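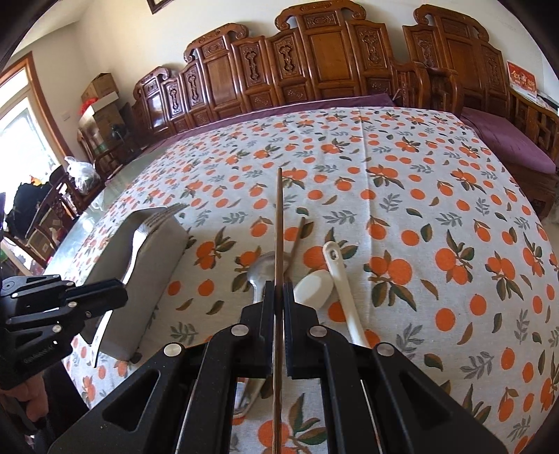
So I'm back on the noodles. Third month now. Quick post, I have to leave by four and there is still a pot in the sink.

Some of you asked what happened to the big plan. The big plan was: cook at home, all of December, no takeout. Lasted maybe nine days. Then work got stupid and I was back at the counter at Plirmont, ordering the same beef soup, eating it in the car with the heater on. Not proud. Great soup though.

What got me going again was the broth. I'd always bought it in cartons and figured homemade was for people with more time than me. Then the store on Dobson Street had chicken backs marked down and I took the lot. Stuck them in the big pot with an onion, some ginger, forgot them all afternoon while I did laundry. Best thing I have made in a year. The whole apartment smelled of it, the coats too. The coats still do.

OK so the method, for the two people who wanted it. Backs in cold water. Bring it up slow. Skim the gray stuff. Onion cut in half and burned on one side in a dry pan, really burned, black, don't chicken out. Ginger, a fat piece, skin on. Then low. Lower than you think. If it's rolling it goes cloudy and tastes kind of dusty to me. Three hours, four if you're home anyway. Salt at the end, in the bowl even. I salted early once and then it cooked down and I had a pot of sea water.

Noodles. I've been through most of what I can get here. The Gevolau ones in the yellow bag are the best of the dried, they stay chewy even if you get a phone call. Fresh ones are better but they go off so fast and I never eat the second portion in time. The thin rice ones I just can't get right, they go from raw to paste in the time it takes to find a bowl. If you have a trick please put it in the comments.

Also I cook them in a seperate pot now. I used to drop them right in the broth to save on washing up and the starch just takes over, you end up with gravy. Two pots. I hate it. Do it anyway.

Toppings, whatever. Egg, six and a half minutes, into ice water. Scallions. Frozen corn if it's that kind of week. I did mushrooms in butter last night and they sort of fought with the ginger. Wouldn't repeat. Chili oil on everything, the jar from the market, not the supermarket one that's mostly soybean oil and sadness.

Money, because my sister in law will ask. A pot is 70 cents a bowl before toppings, if you get the backs cheap. Soup at Plirmont has gone up again and then there's the tip and then I buy a bun. I had been spending close to what I pay for my phone and internet together. On soup!

Freezer report: flat bags, not tubs. I had tubs. They ate the whole drawer and then one cracked and I had a chicken glacier behind the peas. Bags laid flat on a tray until hard, then stand them up like books. Write the month on them. I didnt on the first batch and there are two in there that could be broth or could be the pear juice from that other phase, and the only way to know is to thaw one.

What else. The burner on the left has started clicking after it's lit, so everything happens on the right one, which means two pots is really one pot and then the other pot. The landlord says he'll send someone. He said that about the window.

I want to try pork next. Everybody says you have to blanch the bones first and throw that water out, which seems like a lot of water and a lot of scrubbing, but the one time I skipped a step with pork (the Varov stew, long time readers know) I had to open every window in the place. Including the one that doesn't shut now.

Right, ten to four. Broth is strained, pot is soaking, can't find my other glove. If anyone knows where to get bones in smaller amounts than a whole box let me know, the butcher here looks at me funny when I ask for two.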